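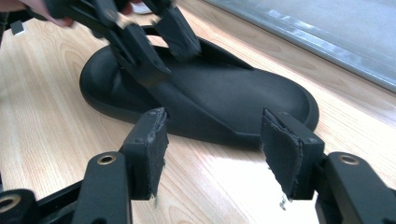

Re: Foam pads and the slide task

Hello all,

Replying to Elis's message from this afternoon, quoted in full because a few people joined the list after the last thread.

> From: Elis Gronow
> To: gripper club list
>
> I've gone through the recordings for the Stemum entry and I have two worries. First, the pads. They are fraying on the edges and I don't know if we are allowed to change them halfway through a set. Second, the two-gripper handling. Some people take the strap from the window side and some from the room side, and the recordings don't match. Can we settle on one way before we do any more? Also, does anyone know how many we still need? The sheet says 70 but I thought the rules said 1,000.
>
> Elis

Taking those in order.

Pads. The rules only say that the fingers must be the same shape for the whole set. They say nothing about the foam, so I asked the Cloltatley organisers and they are happy for us to change pads as long as we write down when. I would like to leave the current ones on until we finish this object and then change all of them together — both fingers, both grippers. Please don't trim the loose bits with scissors in the meantime. Bryn's old set was trimmed and the foam started to lift at the corner soon after.
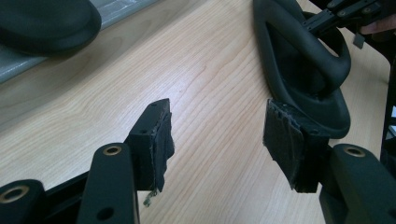
Pads on the near gripper, fingers open.

When we do change them, scrape the old glue right off first. The grey foam is in the Caputo box under the sink, already cut. If you cut more, use the card template and not the old pad, as the old ones have spread a bit and you will end up with something too wide for the block.

Handling. I agree we should pick one way. My suggestion is that the far gripper takes the strap and lifts, and the near gripper waits with its fingers open until the strap is up. Then the near one closes on the sole. If you both go in together the arms knock and you have to start again. Go slowly on the lift. A fast lift blurs, and the Liltilis software throws out blurred stretches without telling you which ones.

It doesn't matter to me which side of the table people stand on, but it should be the same for a whole run. Put it in the notes column, "W" for window or "R" for room.

Light. Elis didn't ask about this but it came up when I looked at the same recordings. The tabletop gets a lot of glare between the fingers from the window. With a black shoe and black fingers that is not a disaster, as the outline still shows well against the wood, but I would like a few runs with the blind half down so we can compare. Leave the table where it is.

Numbers. Both figures are right. The 1,000 is for the whole entry across all the teams we are sharing with, and 70 is our part of it. We have done 14 that I would be glad to send. There are more on the drive, but they were made before we agreed where a run starts and stops, so I have put them in a folder called "early" and they should stay there.

The closing date is the end of August, which gives us enough time if two people are in at each session. It really does need two, one to each gripper. If you can only come for an hour that is still useful, so please say so and I will pair you with someone.

One more thing on the screws. The small ones on the finger blocks work loose. Check them before you start, and only finger tight plus a quarter turn, as the plastic strips easily. Spares are in the same box as the foam.

If anyone objects to the handling order, reply to the list before the next session. Otherwise I will print it and tape it up by the window.

Regards,
Club secretary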